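Prostesbridge Snack Swap Returns for a Second Year, With a Bigger Hall and a Longer Table

Oct 16, 2022

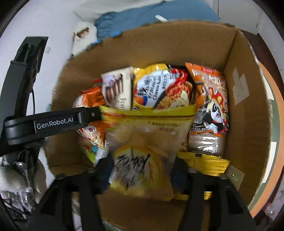 Bring a treat, take a treat

PROSTESBRIDGE – The Aston Street Library is throwing open its doors next month for the second Prostesbridge Snack Swap, and we could not be happier to have it back! The idea is as simple as it was last year. You bring sealed snacks you grew up with, or ones you found on a trip and can't stop talking about, and you go home with somebody else's favorites.

Last year's swap drew 41 households and filled the reading room to the walls. This time we have the Steyn Hall next door as well, with space for 100 tables and (finally) a proper place to park strollers.

"My mother packed wafers for every train ride we ever took, and I still think of the window seat when I open a pack," said Jasmina Mujić, who started the swap with her neighbor Tshepo Radebe. "Last year I told that story to a stranger and she told me one about rice crackers. We talked for an hour. I want everybody to have one of those conversations."

New this year

Swappers can write a card to go with each snack, saying where it comes from and how it is eaten at home. Dunked, crumbled over ice cream, hidden from your brothers, whatever is true in your family. Celeste Matos of the Ostura bookstore will collect the cards afterward and put them together as a small booklet, with 600 copies printed and given away at the library desk.

Children under 12 have their own corner, where Lesego Ngcobo will be helping them design a wrapper for a snack that doesn't exist yet. We saw some early tries in September, and the pickle marshmallow is going to be hard to beat.

How to join

Entry is free. Snacks should be factory sealed, in date, and labeled with their ingredients, and please leave anything that needs a fridge at home. Tables can be reserved at the library desk, or you can just walk in with a bag.

Press contact: Josefien Goossens, Aston Street Library, Prostesbridge. Reporters and photographers are welcome throughout, and yes, you may swap too.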